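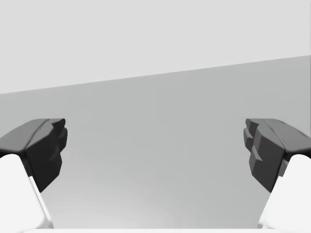 What do you have to hand in for the simulation round?
One program and one page of notes, by midnight on the day the round closes.

Marloes Jacobs read the two lines again on the club's page and scrolled down to see if there was more. There wasn't. The round closed on 15 September 2025, and it was already a quarter past seven.

The robotics club at Rastberg had five members that fall, and three of them were home with the same cold. The fourth was Deák. He sat across from her in the physics room with his coat on, eating crackers out of the sleeve.

"The program's done," he said. "We could send it now."

"It fails in the tilted case."

"It passes the other ones."

She ran the tilted case again. The fingers opened, the step count in the log file went up to 70, and the run stopped with the same error as before. She had seen it so many times since Saturday that she no longer read the words. She wrote the run number in the notebook, 1828, and drew a line under it.

Murnar had won the simulation round in April. Everyone at Rastberg knew that, because the Murnar team had sent over their notes afterward, eleven clean pages, with a card. Mr. Eltberg had pinned the card to the board. He meant it kindly. Marloes had moved it behind the bus schedule the next morning and it was still there.

"What did Murnar do about the tilt?" Deák asked.

"They don't say."

"In eleven pages?"

"They say a lot about teamwork."
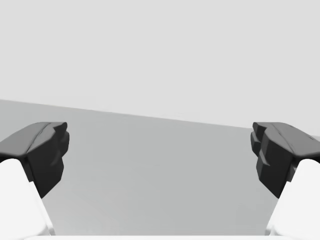
He pulled his chair around to her side of the table and they went through the code from the top, with Deák reading each line out loud. It was slow. He read the way he did everything – evenly, without skipping – and twice she almost told him to stop. At the part that set the starting angle, he read the number and then read it again.

"Is that degrees?" he said.

She looked at it for a while.

"It was supposed to be radians," she said.

She had typed it herself, on the first day, before any of the others had logged in. She changed the line and saved it. Deák folded the end of the cracker sleeve over and put it in his pocket.

"Do you want to tell them it was me?" he asked.

"No. Why would I do that?"

"I don't know. I wouldn't mind."

She started the tilted case. Down the hall the cleaner's cart went by, one wheel knocking, and Deák got up to move his bag away from the door.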